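Good Practice for Countertop Robot Arms in the Home Kitchen

By Mererid Craddock, Stendora Household Advice
04/02/2024

A robot arm used beside kitchen appliances should be treated with the same care as any other powered tool. The following practice applies to light-duty arms operated on a counter or table.

Before each session, clear the full reach of the arm and add a margin of 6 inches on every side. Glassware, knives and hot pans are to be stored outside that margin. Power cords should run behind appliances - never across the work surface.

Set the arm to its slowest speed when teaching it to press a button or open a door. Limit travel to 90 degrees at the base until the path has been checked from start to finish. New tasks should be tried in simulation first, with the appliances placed as they stand in the kitchen. 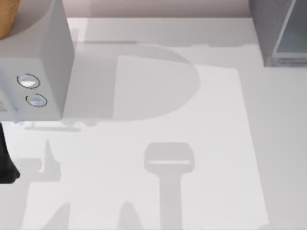
How often should the stop button be tested?
Test it at the start of every day the arm is used, and again after the arm has been moved or reprogrammed.

Gripper pads should be washed with mild soap and dried fully before they touch food containers. Pads that show cracks must be replaced. Under the Stendora household guideline, a full inspection is due after 300 hours of use - record the result in the logbook kept with the arm.

Children and pets must remain out of the room while the arm has power. One adult should stay within reach of the stop button at all times.

12 shares | 4 comments
Contact Stendora Household Advice | © Stendora | Back to top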